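We use cookies to remember that you have already dismissed this notice. Accept / Manage preferences

Last updated: 23 May 2020

CALL FOR READERS: THE WERNDALE HOUSEHOLD ADVICE PROJECT

Wanted: people who can read a 264-page book of household advice and write to us about it without losing their tempers. Losing it a little is fine and may even be useful.

The book is the Momanach Home Companion, which told several generations of families in and near Werndale how to get gravy out of a tablecloth, when to stop visiting a sick neighbor, and why a sensible person never sits on a bed in day clothes. It is confident on every subject. It gives two pages to the correct folding of a dish towel and one paragraph to raising children.

We are putting together a new edition with notes, and we need ordinary readers to tell us which parts still make sense, which parts their grandmother swore by, and which parts ought to be kept away from anyone with a gas stove.

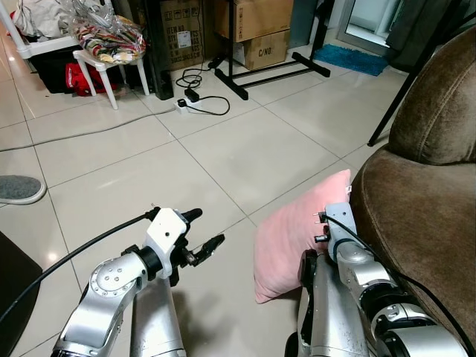

No experience is needed. We have had plenty of help from people with experience, and the chapter on starch now has more footnotes than text.

What you would do

We mail you a photocopied section of the book, a pencil, and a response form. You read the section and fill in the form. Where the Companion recommends something harmless, such as drying parsley in a paper bag or airing a pillow on the windowsill, you are welcome to try it and report back. Where it recommends something involving kerosene, please just read.

We are short of readers for these chapters:

Sitting Rooms and Their Upkeep
Stains, Known and Unknown
Guests Who Stay
Economies for February (the author seems to have had a very bad one)

Sections run from short to very long. You may ask for a short one. Everybody does, so tell us your second choice as well.

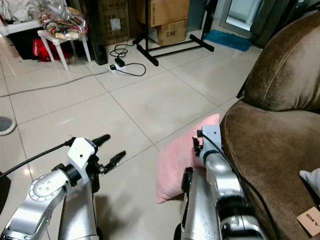 Chairs and cushions come under "Sitting Rooms and Their Upkeep."

Who can take part

Anyone 18 or over with a mailing address in the United States. You should be comfortable reading small print that was not very well copied in the first place. We would especially like to hear from renters, a group the Companion mentions only as a cause of damp, and from people who live alone, to whom it offers a recipe for one boiled egg.

If you grew up with the book in the house, say so. If your family's copy has handwriting in the margins, say so in capital letters. We have seen one so far where the whole page on punctuality had been crossed out, and we would very much like more.

What you get

A $200 flat fee, paid by check once your form comes back filled in. "Filled in" means sentences. A previous reader answered every question with "fair enough," and while we agreed with most of it, it did not take the notes very far.

You will also get a copy of the finished edition and your name in the back, unless you would prefer to keep out of it.

How to apply

Write us a letter or an email of no more than 4,000 characters. Tell us the best or worst piece of household advice you were ever given, who gave it to you, and whether you followed it. Please do not send a résumé. Put "Companion" in the subject line or on the envelope, or it will go in with the parking correspondence.

Letters should go to the Salehi Reading Room in Werndale, attention Household Advice. Readers in Provo can leave theirs at our Provo desk, which has a slot. Parcels do not fit in the slot, including the one somebody folded.

We answer everyone, though slowly, and the Companion has a page on patience that we can send you while you wait.

17 shares | 2 comments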